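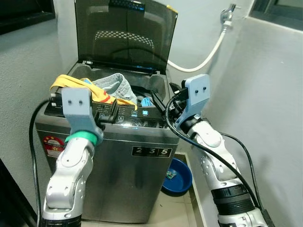

Skript Übung Servicerobotik, Teil 4: Arbeiten am Haushaltsgerät, Regeln und gute Praxis
Stand Februar 2018, Fassung Borbély, Ergänzungen Szűcs

Noch nicht Korrektur gelesen, Fehler bitte an Zsófia Borbély. Abschnitt 3 ist prüfungsrelevant, 6 nicht.

1. Welche Norm wofür

ISO 10218-1/-2: Industrieroboter, Zelle, Integration. Für uns nur als Hintergrund.
ISO/TS 15066: Kollaboration, ergänzt die 10218. Von dort kommt die Denkweise mit Kraft und Druck je Körperregion.
ISO 13482: persönliche Assistenzroboter. Am nächsten dran an dem, was wir machen.
ISO 12100: Risikobeurteilung allgemein. Immer zuerst.

Häufiger Fehler in den Protokollen: Norm zitiert, aber keine Gefährdung genannt. Umgekehrt anfangen! Erst Gefährdung, dann Maßnahme, dann Norm.

2. Gefährdungen Toplader mit zwei Armen

- Quetschen zwischen Finger und Trommelrand. Gilt für Hände, auch für den Greifer selbst.
- Deckel. Glas, steht hochgeklappt. Kann zufallen oder vom Unterarm getroffen werden. Bruch = Scherben in der Wäsche, Übung vorbei.
- Kabel am Arm. Schlaufen bleiben hängen, an der Deckelkante oder am Wasserschlauch. Bei jeder neuen Pose prüfen, auch wenn die alte gepasst hat.
- Wasser und Strom. Hahn sitzt an der Wand direkt hinter der Maschine, also im Schwenkbereich. Hahn zu, solange nur Be- und Entladen geübt wird.
- Enge Nische. Ausweichen nach rechts geht nicht weit, da kommt der Mauerabsatz.
- Boden: Wannen, Schüsseln, Taschen. Stolperstelle für alle die rückwärts gehen. Blick nach unten gehört zur Freigabe.
- Bedienleiste. Finger drückt leicht mal eine Taste mit. Siehe 4.

3. Reihenfolge vor jedem Lauf (prüfungsrelevant)

a) Not-Halt in der Hand der zweiten Person, nicht auf dem Tisch.
b) Maschine stromlos oder Programm sicher aus. Welches von beiden, ins Protokoll.
c) Hahn zu.
d) Deckel ganz offen, Endlage von Hand geprüft.
e) Beide Arme einzeln in Startpose, langsam. Erst danach gemeinsam.
f) Kabel von der Basis bis zum Greifer mit den Augen abfahren.
g) Laut "frei" sagen. Antwort abwarten. Erst dann starten.

Wer e) überspringt, fängt bei a) wieder an. Kein Diskutieren.

4. Greifer und Kontakt

Gedruckte Finger: Sichtprüfung auf Risse vor dem Lauf, besonders rund um die Bohrungen. Nach hartem Anstoß tauschen, nicht kleben.
Abstützen an der Gerätekante ist erlaubt, wenn der Kontakt geplant ist und im Ablauf steht. Ungeplanter Kontakt = Stopp, Eintrag, neu anfahren. Abstützen auf Tasten oder Glas ist nie erlaubt.
Textilien: nur lose greifen, nichts ziehen was klemmt. Ein Stoffzipfel über dem Rand zählt als "klemmt", solange keiner nachgesehen hat. Schnüre, Gürtel und BHs vorher raussortieren.

5. Protokoll

Laufnummer fortlaufend, nie neu vergeben. Lauf 1.778 gibt es im alten Ordner doppelt, das hat Ottó Szilágyi einen ganzen Nachmittag gekostet.
Pflichtfelder: Datum, zwei Namen, Gerät, Zustand Deckel/Hahn/Strom, Abbruch ja/nein, Grund.
Abgebrochene Läufe NICHT löschen. Ein Datensatz ohne Abbrüche ist für die Risikobeurteilung wertlos, weil man die Häufigkeit nicht mehr schätzen kann.
Beinahe-Unfälle gleiches Formular, Kreuz oben rechts. Im November kamen 13 davon zusammen, die meisten Kabel.

6. Diskussion (aus der letzten Stunde, Mitschrift)

Kálmán Vincze: reicht langsames Fahren als einzige Maßnahme? Nein. Geschwindigkeit mindert den Stoß, beim Quetschen hilft sie nur begrenzt, da zählt die Kraft.
Etelka Kozma: wer ist bei Umbau verantwortlich, Hersteller oder wir? Wer wesentlich ändert, muss neu beurteilen. Andere Finger am Greifer können schon reichen, kommt auf den Fall an. Dazu Teil 5.
Offen geblieben: Grenzwerte für Kontakt Arm gegen Gerät, also nicht gegen Mensch. Gibt die TS nicht her. Eigene Werte festlegen und begründen.

Bis zum nächsten Mal: Risikobeurteilung für den Fall "Deckel fällt bei laufendem Arm zu", höchstens rund 200 Wörter, Tabelle zählt nicht mit. Vorlage liegt im Ordner Zorau, bitte nicht die alte von Breker nehmen, da fehlt die Spalte Restriskio.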